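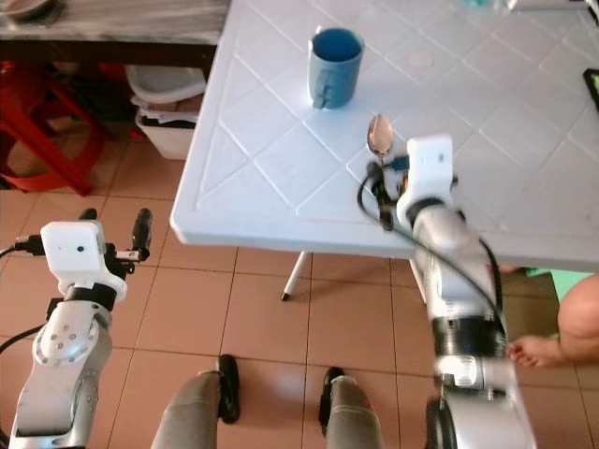

Forums > Automation > Events and Visits > Open day at Hulcombe

Open day at Hulcombe, kitchen robot: my impressions

tamuno_reader
I was at the open day on May 26, 2018 and I promised to some of you that I write about it. The Gunetetti people had their two-armed robot working with table things: a mug, spoons, bowls. We were 7 visitors in our group. Dong-geon Sung made the explanations, very patient man. I stayed for 2 rounds.

My opinion is good. The arms are slow, but the table was a real kitchen mess and I prefer this to a clean laboratory table with three colored cubes on it.
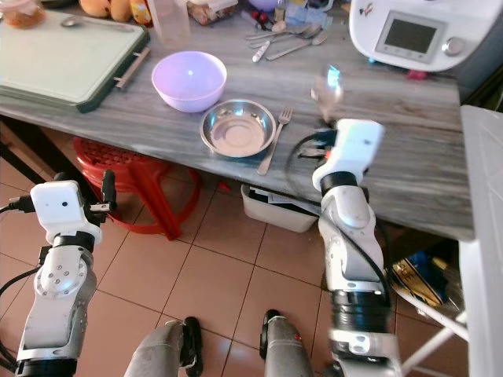
Re: Open day at Hulcombe, kitchen robot: my impressions

gearbox_lena
Thanks for the report. I was in the later group and I am less happy. For me it is too slow to call it a demonstration of kitchen work. My mother clears such a table in the time one arm needs to reach the fork. Also I asked about the cycle time and got no number.

Re: Re: Open day at Hulcombe

femi_a
Femi Adebisi here, I work with conveyors at Flullari, so please take my words with this in mind. I disagree with Lena on the speed. Cycle time is a question for a packing line, where the part is always the same. What I looked at was the grip. A fork lying flat on a tabletop is a difficult part, because it is thin and the fingers have almost no space to go under. The bowls are easier, you have a rim.

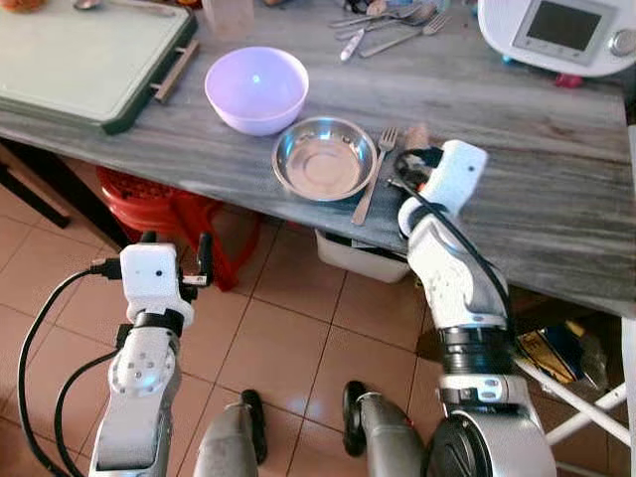 I would ask them about the cables also. They run outside of the arm, and in our plant a cable like this catches on something sooner or later.

gearbox_lena
On the cables I agree with you. On the speed, no. If they invite the public, they must expect that the public compares with a person.

tamuno_reader
Both questions are fair. I wrote them down and I will send them to Mr. Sung. There is a second open day in July, only 6 places for each group, so register early if you want to go.

femi_a
Please ask him also which fingers they use for the glass.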